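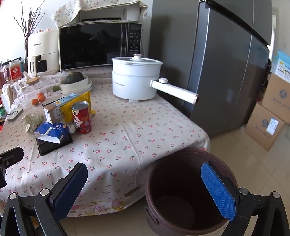 *Cherry tablecloth, white cooking pot, snacks to the left.*

November, 10:40 pm. Shuffle bench, second session on the Morneo unit.

Vandana Joshi wants a yes or no on whether the Morneo shuffler is random enough for a home hold'em table. I'm still at "don't know," and I don't trust the leaflet from Ranon that came with it. It says "casino grade" twice and gives no test method.

Ran 268 hands, dealt six ways, same deck throughout (Plistum, plastic, blue backs). Logged every pocket pair. Expected a little under 6 percent per seat. Seat 4 came out high. Vandana thinks that means something. I think 268 hands is far too few, and if we stare at six seats one of them is bound to look lucky. Want 600 before I'll argue over it.

Adjacent cards bother me more. Put a marked run of 20 spades and hearts on top, one pass through the machine, then read the order back. Several neighbors were still touching. After 2 passes it looked a lot better by eye, but by eye is how people end up believing in hot decks.
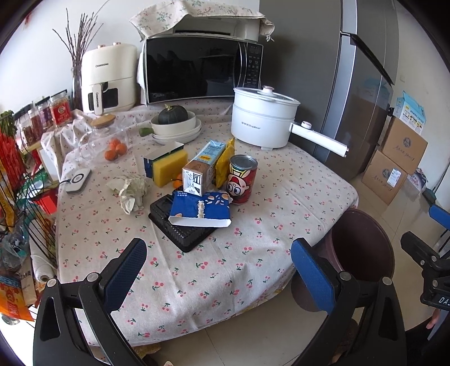

*Table with cartons and a black ribbed tray.*

Other things:

- The hopper jams if the deck is bowed. Flattened it by hand, reran, threw out the bad pass.
- Old Ahonen deck (paper) feeds worse. Not using it for counts.
- Hand riffle as control: did seven riffles each time. My riffles are sloppy, so the control may be no good either.
- The spreadsheet had the burn card in the seat 1 column for the first few rows. Fixed. Check the rest.

Vandana: please don't tell the Thursday-game people it's "rigged for seat 4." Next time swap who sits where and keep the machine in the same spot. If the pairs follow the seat, I'll listen.

Still to do: one-pass test again with the run on the bottom.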